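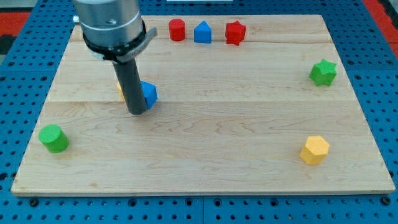 로봇이 멈춘 것보다 멈추지 않은 것이 더 무서웠다고 Pierina Fiore는 회고한다. 막대가 블록을 누르고 있는데도 제어기는 아무 이상이 없다고 보고했다는 것이다. 이 한마디는 블록 밀기 작업의 고장을 다루는 글에 지금도 자주 인용된다.

Witex 과압 고장
Witex 과압 고장은 로봇 팔에 막대형 말단 장치를 달아 나무판 위의 블록을 미는 시험대 Witex에서 발생한 힘 감시 오류이다. 줄여서 '과압'이라고도 한다. 부서진 것은 막대 끝의 마개와 블록 몇 개뿐이었지만, 원인을 좇는 과정이 놀랄 만큼 흥미로워 접촉 작업의 안전을 공부하는 사람이라면 한 번쯤 들여다볼 만한 사례로 꼽힌다!

배경
블록 밀기는 단순해 보이지만 무척 깊이 있는 과제이다. 집게로 잡지 않고 막대 끝으로만 물체를 옮기므로 원기둥은 구르듯 돌아 나가고, 별 모양은 오목한 곳에 막대가 걸리며, 육각기둥은 어느 면을 미느냐에 따라 전혀 다른 방향으로 간다. 빨강, 파랑, 초록, 노랑의 색과 모양을 조합해 "파란 오각형을 노란 블록 옆으로"와 같은 지시를 내릴 수 있다는 점도 매력이다. 막대는 판에 닿을 듯 말 듯한 높이를 유지해야 하는데, 바로 이 높이가 문제가 되었다.

경과
고장은 3월의 연속 운전 중에 일어났다. 509회차 밀기에서 파란 블록이 옆 블록에 기대어 살짝 기울었고, 막대가 그 윗면에 올라탔다. 제어 프로그램 Lornis는 목표 높이에 도달하지 못하자 아래로 향하는 명령을 계속 키웠다. 정지 기준은 30뉴턴이었으나 실제로는 300뉴턴이 걸렸다. 운전자가 비상 정지 단추를 누르고서야 팔이 섰다.

원인
처음에는 힘 센서의 고장이 의심되었다. 그러나 센서를 떼어 저울에 걸어 보니 값은 정확했다. 진짜 원인은 두 가지가 겹친 데 있었다.
첫째, 막대를 긴 것으로 바꾸면서 공구 길이 설정을 고치지 않아 막대 끝이 계산보다 2밀리미터 낮게 내려갔다.
둘째, 센서 신호를 중계하는 Ahuja 모듈의 배율이 10분의 1로 잡혀 있었다. 제어기가 본 값은 끝까지 기준을 넘지 않았다.
두 번째 오류는 평소의 가벼운 접촉에서는 전혀 드러나지 않았다. 기록을 다시 펼쳐 보면 힘 곡선의 모양은 멀쩡하고 세로축의 크기만 틀려 있는데, 이 그래프는 교육 자료로도 인기가 높다.

대책
이후 시험대에는 Wenico라는 점검 절차가 도입되었다. 막대를 교체할 때마다 빈 판 위의 한 점에 끝을 천천히 대어 높이를 확인하고, 무게를 아는 추를 매달아 힘 값을 대조한다. 목표 높이와 실제 높이의 차이가 벌어지면 힘 값과 관계없이 팔을 세우는 조건도 추가되었다. 막대와 고정구 사이에 용수철을 넣자는 제안도 있었으나, 미는 방향의 정밀도가 떨어진다는 반론이 있어 채택되지 않았다.

같이 보기
힘 제어, 비파지 조작, 공구 중심점 보정, 비상 정지

마지막 편집: 2026년 5월 18일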